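# Chapter 4: Lucky Days and Unlucky Numbers

In the town of Wirnley, the older houses on Powell Street are numbered 10, 11, 12, 12A and 14. The builder left out 13, and the owners have kept it that way. Many people who say they are not superstitious would still pick 12A if they had the choice.

This chapter looks at beliefs about luck that are tied to numbers and dates. Section 4.1 covers where some of these beliefs may have started. Section 4.2 turns to a survey by Elin Edwards and Aled Pugh, who asked 600 adults in Kirnent whether they would put off a trip or a wedding to avoid a certain date. More than 200 said they would.
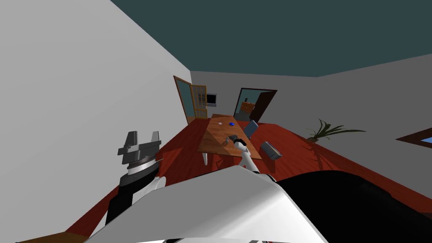
**Figure 4.1** Simulated room with a red floor and a teal ceiling.

Section 4.3 deals with lucky numbers, which get less attention than unlucky ones. People often choose a birthday or the number on an old team shirt. A few keep the same number for life.

Before you read on, write down one number you like and one you avoid. Note when you first felt that way, if you remember. You will need both for Exercise 2.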